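Orchard replanting in the Arain Valley to begin in September

Growers near Prikmont will start replacing old plum trees in September under a replanting program run by the fruit packer Lutico. The first stage covers 1,533 trees spread over five properties on the eastern side of the valley.

The new trees are a late plum called Flakia, which ripens after the main local harvest and keeps longer in cold storage. Growers who sign on will get the young trees at a reduced price and pay for them out of later crops. 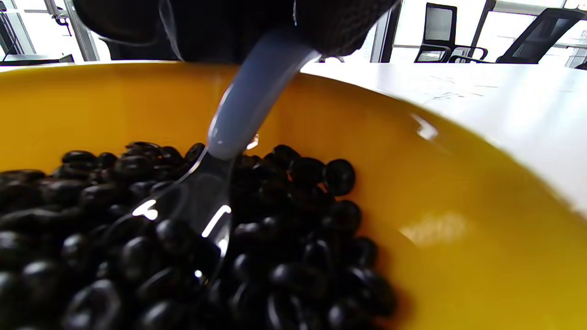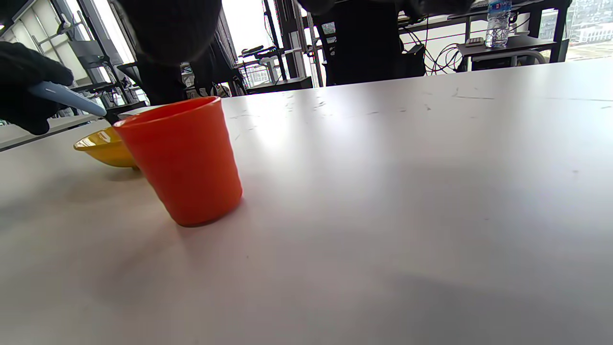
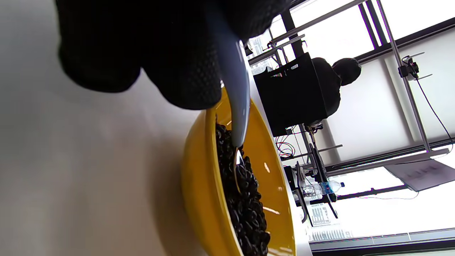
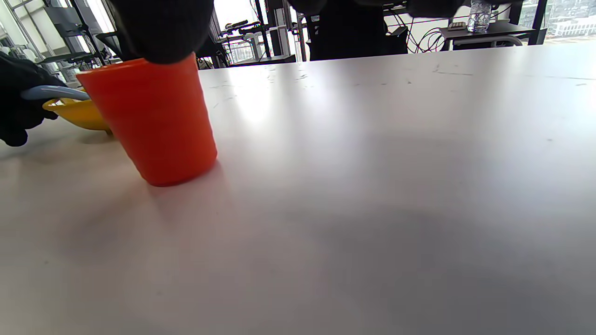
Why the old trees are coming out

Most of the plums around Prikmont were planted by the parents or grandparents of the people picking them now. The trees are tall, which makes for slow ladder work, and many have bacterial canker in the lower limbs. Yields on the heavier soils near the river have been falling for years.

Aaliyah Turcotte, the orchard manager overseeing the first stage for Lutico, said the company had been turning down fruit it would have liked to pack.

"The flavour is fine. The trouble is the size, and that it all arrives in the same fortnight," she said. "We're full to the doors and then we're standing around. A later plum spreads that out for us and it spreads the picking out for the growers as well."

Flakia was tried on two blocks outside the town before the program was offered more widely. One is on sandy ground above the Arain bridge and the other is on clay close to the river. Turcotte said the trees on clay were slower to establish and needed drainage work after the first winter, so growers on that type of soil will have their blocks checked before any trees are delivered.

What the growers agree to

The contract runs for the expected bearing life of the trees, though a grower can leave early by paying off whatever is still owing. Lutico gets first refusal on the Flakia fruit. Other plums, and anything else grown on the property, can be sold wherever the grower likes.

Repayments start with the first commercial crop. In a season with hail or a hard frost at blossom the payment is carried over, with no interest added for that year. Losses from missed spraying or poor irrigation are not covered by that clause.

Growers have to clear the old rows themselves. Healthy wood can be chipped and spread on the property, but canker-affected limbs must be burned or taken to the green waste site at Prikmont. The site will open at 7 a.m. during clearing and will take orchard wood free of charge from anyone in the program. Stumps will not be accepted.

Trees will be planted closer together than the old ones and trained along wires to a height most people can reach from the ground. That means posts, wire and drip line, and those costs fall on the grower. Some who went to the information evening at the Prikmont hall said this was the part that gave them pause – the trees are cheap enough, but the trellis is another matter.

Turcotte said Lutico was talking to a post supplier about a bulk order but had nothing to announce. She said growers should price the trellis on current rates and not count on a discount.

Pollination and spraying

Flakia does not set well with its own pollen. Every row will need a scattering of a second variety, and the nursery is supplying these with the main order, labelled with a band of white paint. Older plums left standing nearby may help, although most of them finish flowering too early to be of much use.

Beekeepers who bring hives into the valley have asked for notice of spraying, and the contract now includes it. Growers must give hive owners a day's warning and may not spray during the day while the blossom is open. The existing arrangements for paying hive owners stay as they are.

Water

The new rows will be watered by drip line from existing bores and dams. Nobody in the first stage has applied for a larger allocation. Young trees need steady water through their first two summers, and one property that relies on a shared dam has put off part of its planting until the spillway is repaired.

Owners downstream have asked for the dam levels to be read and posted at the Prikmont hall each month. Lutico said it would pass on the readings it receives from growers in the program.

Later stages

If the first plantings take, Lutico hopes to have 100 hectares of Flakia in the valley. It has not put a date on that. A second intake will open after the first leaf samples have been tested, and growers on the western side will be able to apply then. Properties with fewer than two hectares of stone fruit can apply jointly with a neighbour.

The packing shed itself will stay the same size for the time being. Turcotte said the grading line could handle the later plums with a change of cups, and that seasonal staff would be offered extra weeks before anyone new was hired.

Application forms are at the packing shed office, which is open from 8 a.m. to noon during winter. Growers are asked to bring a map of the block, a recent soil test if they have one, and the name of whoever will be looking after the trees.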